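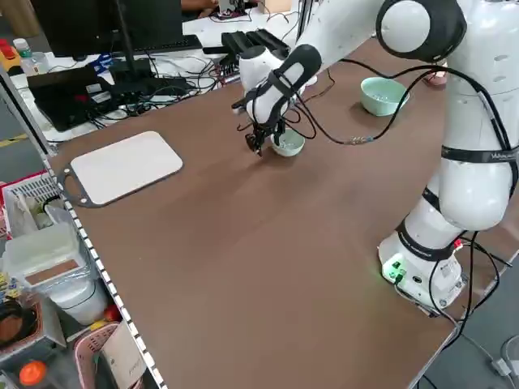 Figure 1. The arm over the table, with the gripper beside the small bowl.

Nutow: A Puzzle Game for Phones
Project report by Torben Hollmann
Sep 11, 2022

1. How the project started

I have been playing puzzle games on my phone since middle school, mostly on the bus, and I always told my friends that one day I would make my own. This project was finally my chance! Nutow is a small sorting game for one player. Colored drops fall into a row of cups, and you tilt the phone to pour them from one cup to the next until every cup holds a single color. It sounds simple (and the first few levels really are), but later on the cups get narrower and some of them leak, so you have to plan your pours.

2. Tools

I built the game in Noltano, a free engine that a classmate showed me last year. It has a friendly editor and a very patient user forum, and I owe a lot to the people there who answered my beginner questions late at night. For the music I used Brosari, which lets you stack short loops on top of each other. I spent far too many evenings on the title tune, and I would do it again.

3. Making the levels

The finished game has 24 levels. I drew all of them on graph paper first and then typed them in by hand, and I still have the whole stack of paper in a folder. Each level has a limit on the number of pours. In my first version the limits were much too tight, and my sister gave up on level five and handed the phone back to me without a word. After that I loosened the limits in the early levels and added a hint button.

Players start with 500 coins, and a hint costs some of them. I thought for a long time about whether coins should be sold for real money, as they are in so many free games. In the end I left that out. You earn coins by finishing levels, and there are no ads either. This would make it hard to live off the game, of course, but for a school project I was happy to keep things friendly.

4. Problems along the way

The tilt control gave me the most trouble. On my own phone it felt smooth, but on an older one the drops jumped across the screen or got stuck on the rim of a cup. I lost most of August to this. The fix was to read the sensor less often and smooth out the values in between, and once that was in, both phones behaved nicely. There are still two bugs left that I know of: the music sometimes starts twice after a phone call, and the hint arrow can point to a cup that is already full.

5. What I would like to add

I would love to build a mode for two players, where both pour from the same row of cups and try not to get in each other's way. A color-blind setting with little patterns on the drops is also high on my list, and I wish I had planned for it from the beginning. The sketches for both are at the back of my folder, behind level 24.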